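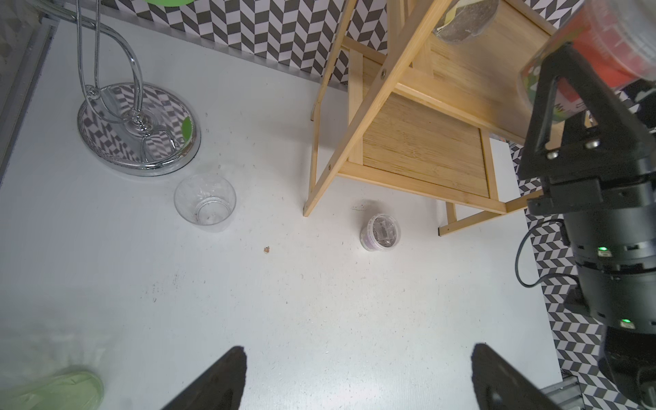 Nach Ansicht von Ynyr Harries hätte das Studio am Bahnhof in Haverford gar nicht erst schließen dürfen. Er habe seinen Beitrag bis zum Sommer im Voraus bezahlt und dann im März vor einer verschlossenen Tür gestanden, mit einem Zettel daran und einer Telefonnummer, unter der niemand abhob.

Rhiannon Trevor kennt solche Sätze inzwischen auswendig. Sie hat die Räume im Juni übernommen, nachdem der frühere Betreiber Bratemlow den Mietvertrag hatte auslaufen lassen. Seitdem heißt das Studio Grunis. Auf den alten Verträgen stand noch der andere Name, und damit begann die Arbeit.

"Ich habe 427 Mitglieder auf einer Liste bekommen, aber keinen einzigen Vertrag", sagt Trevor. "Rechtlich hatte ich mit diesen Leuten nichts zu tun. Sie kamen trotzdem zu mir, und das kann ich verstehen. Die Adresse ist ja dieselbe."

Sie hat allen ein Angebot geschickt. Wer bei Bratemlow im Voraus gezahlt hatte, bekam die restlichen Monate zur Hälfte angerechnet, höchstens aber ein halbes Jahr. 74 Mitglieder haben das bisher abgelehnt oder nicht geantwortet. Harries gehört zu denen, die angenommen haben. Zufrieden ist er damit nicht, er trainiert aber wieder.

Ob sie das Angebot heute noch einmal so machen würde? Trevor überlegt eine Weile. "Wahrscheinlich ja. Ich würde es nur früher verschicken. Zwischen der Übernahme und dem Brief lagen fünf Wochen, und in der Zeit haben sich viele woanders angemeldet." Gemeint ist vor allem das Rodwood auf der anderen Seite des Flusses, das im Frühjahr mit einer verkürzten Kündigungsfrist geworben hatte.

Der Monatsbeitrag ist um fünf Euro gestiegen. Dafür sind die Kurse enthalten, die früher einzeln bezahlt werden mussten. Eine Aufnahmegebühr gibt es nicht mehr. Trevor sagt, sie habe lange gerechnet, ob das geht. Den größten Posten mache die Heizung aus, danach komme die Miete. An den Geräten habe sie zunächst wenig geändert, nur die Laufbänder seien ausgetauscht worden. "Zwei davon hätte ich keinem Menschen mehr zugemutet."

Marcelino Calvo hat schon unter dem alten Betreiber Rückenkurse gegeben und ist geblieben. Von der Schließung erfuhr er nach eigenen Angaben am selben Morgen wie die Mitglieder. "Ich hatte um neun einen Kurs. Um halb neun kam eine Nachricht, dass ich nicht zu kommen brauche." Zwei Monatshonorare stehen noch aus, über einen Anwalt hat er sie angemahnt. Bei Grunis ist er jetzt fest angestellt, mit 18 Stunden in der Woche.

Für ihn hat sich damit einiges verschoben. Früher gab er Kurse in drei verschiedenen Häusern und verbrachte viel Zeit im Auto. Jetzt unterrichtet er vormittags und am frühen Abend im selben Raum. Der Vormittag läuft gut, der Abend noch nicht. Calvo vermutet, dass die Berufstätigen sich im Frühjahr anders eingerichtet haben und erst im Herbst wechseln, wenn ihre Verträge enden.

Umstritten bleiben die Öffnungszeiten. Bratemlow hatte bis Mitternacht geöffnet, in den letzten beiden Stunden allerdings ohne Personal. Trevor schließt um zweiundzwanzig Uhr. Einige Schichtarbeiter haben sich beschwert, und sie prüft nun, ob an zwei Abenden eine längere Öffnung möglich ist. Ohne Aufsicht will sie das nicht machen. "Wenn um halb zwölf jemandem unter der Hantelbank schlecht wird, muss einer da sein. Darüber verhandle ich nicht."

Bleibt die Frage nach der Sauna, die seit dem Winter außer Betrieb ist. Der Ofen ist bestellt, einen Liefertermin hat Trevor noch nicht. Solange sie geschlossen ist, zahlen auch die Mitglieder mit dem großen Tarif nur den einfachen Beitrag. Wer noch einen Vertrag von Bratemlow zu Hause hat, kann ihn an der Theke vorlegen - eine Kopie genügt. Das Angebot zur Anrechnung gilt bis Ende Oktober.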